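We use cookies to keep this site running. Accept / Manage

Moving Out FAQ: Grudum Court Apartments
2 min read

Quick answers for anyone handing back keys this summer. Read before you email pls.

How much notice do I give?

Two months, in writing. Email is fine. A text to the maintenance phone is not notice, sorry.

When do I get my deposit back?

Usually within a month of the final walk-through. Standard deposit is $800. If you moved in before the Troline building was added yours may be different, check your lease.

What gets taken out of it?

Unpaid rent, damage, cleaning if we have to bring someone in. Flat cleaning fee is $155. Small nail holes are fine. Big anchors, fill them. Paint touch ups, ask first, there are several whites and they dont match.

Do I have to empty everything?

Yes. Cabinets, storage cage, balcony, fridge. Trash cans too, including the liner. Tie the bag off, take it to the dumpsters behind the Athanasiadis wing, rinse the can if it needs it. Cans that came with the unit stay. Yours go with you.

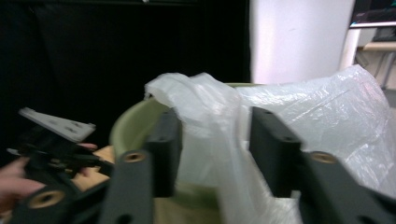

Can I leave furniture for the next tenant?

No. Even if they said yes. Even if it's nice. Charity pickup is on you to book, and they fill up fast in July.

Who does the walk-through?

Melina Gavalas for the main building, Amanuel Wolde for Troline. Takes about half an hour. You can be there or not, up to you. Friday slots go first.

Where do keys go?

Drop box by the office door. Envelope, unit number on the front. Both sets plus the mailbox key. Missing mailbox key means we change the lock and you get billed.

What about utilities?

Call the electric company yourself and set the end date for your last lease day, not the day the truck comes. Water is in the rent, nothing to do. Internet is between you and your provider, return thier box.

Can I stay a couple extra days?

Maybe. Depends who's moving in. Ask the office as early as you can. Extra days are charged at the daily rate.

Forwarding address?

Put it on the move-out form. No address, no check.

Sign up for the Grudum Court newsletter. Enter your email. Subscribe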